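Madus Records – Reissue Program
Progress report to the Skistano Fund
17/09/2024

Prepared by Ehab Samir

1. Where we are

The grant covers the transfer, mastering and first pressing of the Shehata Quintet sessions. All 20 reels have now been transferred at full speed and checked against the session sheets. Two of the titles on the sheets don't match what is on tape, and we have relabelled those in our own catalogue.

The reels hold more finished music than we told you in the application. Besides the nine tunes from the original LP there are 5 complete alternate takes, including a longer version of the ballad with a second tenor solo. We want to put these on side four.

2. Mastering

Sides one and two are mastered and approved. Side three has been sent back once. The piano was too far behind the horns on the first attempt, and the bass lost its edge when we tried to correct it. A new cut is with the engineer. Tape hiss has been left alone except on the one track where it covered the brushes.

3. Rights and notes

The family of the bandleader has signed. We are still waiting on a letter from Seno, who published three of the tunes, and we can't print the labels until it comes. The liner notes are in second draft – the section on the band's club dates needs another source.

4. Pressing and orders

The first run stays at 300 copies. As of this report we hold 193 advance orders, most of them from shops. Colour proofs for the gatefold came back too green in the shadows and have been redone at no charge.

Storage stays as described in the application, on the ground floor beside the packing tables. 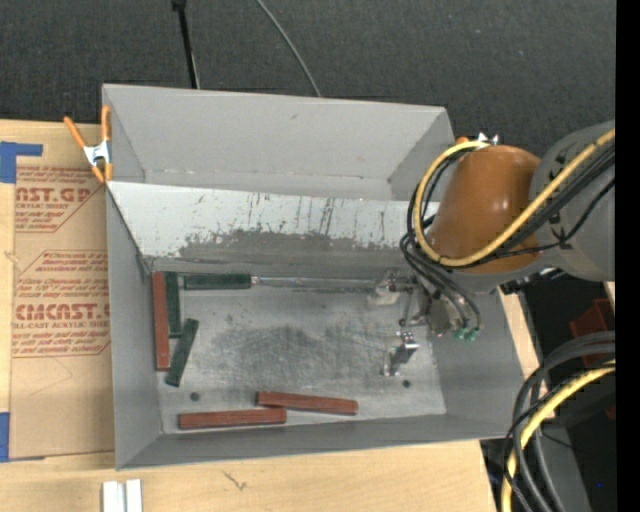 5. Budget

Spending is within the approved amount. Transfer came in under the estimate and mastering slightly over. We ask permission to move the difference between those two lines. No other changes are requested.

6. Next steps

Approve side three, settle the Seno letter, then send lacquers to the plant. If the letter arrives in time we expect finished copies in December. The final report will follow once the shop orders have gone out.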